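Home News Food Neighborhoods Events About

4 min read

Utgate's snack table is back, and it's bigger than I expected

I stopped by the old Ó Dálaigh building a little after four in the afternoon, planning to stay ten minutes, and I walked out an hour and a half later with crumbs on my sweater. So that tells you how the reopening of the Utgate snack table went!

If you're new to the neighborhood, the snack table is a pay-what-you-like setup in the front room of the Ó Dálaigh building, which was a shoe store when I was a kid and then a tax office and then nothing for a long stretch. You come in, you take something to eat, you put some money in the tin if you have it. Kids from the middle school are the main customers between three and five. After that it's people getting off the bus, and a few folks from the apartments upstairs who come down in their slippers (I saw two pairs on this visit alone).

It closed in the winter when a pipe let go over the back room. The water never got to the front, but the ceiling had to come down anyway, and the landlord wanted the whole floor empty while the work was going on. Everybody figured a month. It went to May.

Parviz Mohammadi has run the table from the start, and he was in a very good mood when I got there, carrying things from one side of the room to the other and then carrying some of them back. He told me he had 414 packaged snacks on hand for opening day, which he knew exactly, having stayed up the night before writing them all down in a notebook. Cookies, crackers, little bags of pretzels, fruit chews, those sesame bars that stick to your teeth. By the time I left, he guessed half were gone, though he hadn't gone back to the notebook yet.

The money side is pretty simple. The grocery wholesaler Hevedico gave $200 in credit, and a bake sale at the library matched it with another $200, which I'm told was mostly lemon squares. I bought three of those lemon squares, so I feel like I should get my name on a plaque. Parviz says that should carry the table into summer, and after that it's back to the tin.

What's new is how the food gets put out. The old way was one big pile on a tray, and if you liked something at the bottom you had to dig for it, and then the crackers got crushed and people complained about the crackers. (I was one of the people.) Now everything is sorted into open baskets, sweet in some and salty in others, and they get filled at the table before they go out to the shelf by the window. The shelf came from Furkurari, the secondhand furniture place on the corner, and it still has a dent in one side from whatever it used to live next to. I like it. It looks like it's been there for years.

Grigoris Gkikas, who lives upstairs and drove the shelf over in his van, has strong feelings about the baskets. He wanted lids. Parviz didn't want lids. They had this out in front of me for quite a while, very politely, and I got the feeling it wasn't the first time.

"A lid says the snack is put away," Parviz told me. "I want people to see it's out. It's for them."

"A lid says no flies," said Grigoris.

For now there are no lids. They agreed to talk about it again when it gets hot.

The baskets are still being sorted out as they go, and I do mean that literally. A girl of maybe twelve asked for the green ones to be kept separate from the orange ones, and I never did find out what she meant by either, but Parviz nodded and moved a few packs over. The fruit chews were in three different places by five o'clock. I helped for a bit, badly. It turns out I have no idea whether a cheese cracker with honey on it is sweet or salty, and I got asked to hand out napkins instead.

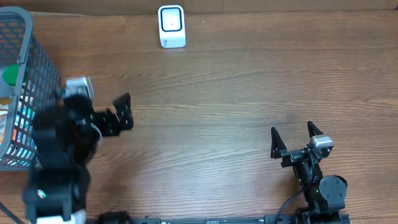
A mesh basket with bright packages inside, on the wooden table.

There's still work to do in the room. The back half is closed until the painting is done, and the sink back there isn't hooked up, so drinks are on hold. Parviz would like to have lemonade by the time school lets out. He'd also like a second table, and if anyone has one that's sturdy and not too long (the doorway is narrow, they've measured it, please measure yours), he'd be glad to hear from you. Same goes for baskets. Any color is fine, but they need to have holes in the sides so you can tell what's in them without picking through.

If you want to give food, the rule is the same as before: sealed packages only, nothing past its date, nothing that needs a fridge. Nut snacks are okay but hand them to a person when you come in, don't just drop them in with the rest. Those get their own spot up high, away from the little kids.

Hours are three to seven on school days for now. They may add a morning stretch if enough people from the bus line ask for one, and I plan to ask, loudly, since I walk by there every morning with nothing in my stomach but coffee.

I took one of the sesame bars and a bag of pretzels and put five dollars in the tin. The crackers I ate before I got to the door, and not one of them was broken.

More in Neighborhoods Previous Next Back to top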